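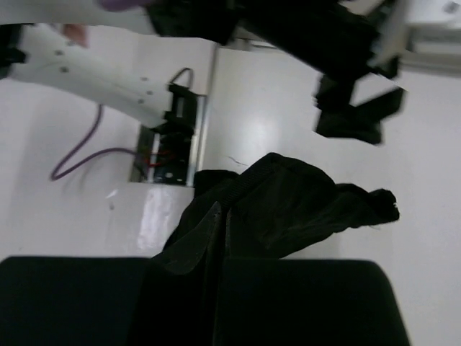 Mikness Dark Garments

Notes on handling black and other dark clothing on a white tabletop. Released June 8, 2020.

Contents
100 sessions in 12 folders, one folder per garment. Folder 7 is incomplete — 5 sessions were dropped for bad timestamps.

Labels
crumpled, folded, flat, unsure. Use unsure when seams and folds can't be told apart.

Known issues
Dark cloth loses detail under bright light. Loose threads are not labeled.

Naming
Folders use the garment name, then the session number. The old Tremier names no longer work.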